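Suturing rig FAQ
Neltance shared workshop, bench projects
Page maintained by Refugio Galindo. Last updated 28/03/2026

These are the questions we get by email and on open evenings about the two-arm suturing build. If yours isn't covered, write to the workshop address and put "Drullura" in the subject line.

What is Drullura?

Drullura is the name of the rig: two small instrument arms on a shared base plate, driven from a pair of hand controllers on the next bench. It was put together by members, mostly in the evenings, and the goal is to place and tie a row of stitches along a cut without anyone touching the work by hand. The controller software is called Stunotora and was written here.

Is it a medical device?

No. It has no approval of any kind and will not get any. Please don't ask us to quote for clinical use.

What does the work look like up close?

Small and cramped. There is very little room between the two instruments, and the thread takes up more of it than you'd expect.

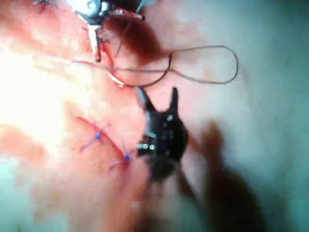 Reading time for the full page: 3 min

The two blue knots on the incision have short tails. The longer grey thread is the one to watch, as a wide loop like that can catch on either instrument. Operators are asked to keep an eye on the loop as well as the needle. The strong glare on the left is a lighting problem we have on the list.

How many people does it take to run?

Two. One drives, the other stands by the stop switch and calls out if the thread is going somewhere it shouldn't. Don't run it alone, even for a quick test.

Can I have a go?

Members can, after the induction. You start with foam blocks and thick cord, then go on to finer thread. You need 13 logged sessions before you tie knots with both arms powered at full speed. Some people find the controllers awkward at first because the wrist motion is scaled down, so a big turn of your hand is a small turn of the jaw.

Which parts did you make and which did you buy?

The base plate, the cable guides and the controller housings were made in the workshop. The motors and bearings were bought new. The drive boards came from a member, Cárdenas, who had spares from an older project. There is a parts list in the folder by the bench, with 26 lines on it. Three of those are out of stock everywhere we've looked, and the substitutes are pencilled in.

What did it cost?

£3528 up to the end of February, including the parts we broke. It doesn't include the bench or the hand tools, which were already here.

Why did you change the jaw cables?

The first set stretched, and the jaws stopped closing evenly. The replacements are thicker and run over larger pulleys. Check the tension before each session and write it in the log.

Does any of it run by itself?

Homing and the return to the park position are automatic. The stitching is all driven by hand. There is a half-finished routine in Stunotora for drawing the thread through to a set length, but it is switched off in the main version and should stay off for now.

Can I get the drawings?

Yes, for the base plate and controllers. The wrist joint drawings are being redone as the old ones have the wrong pin size on sheet two. Ask Refugio for a copy of the current set.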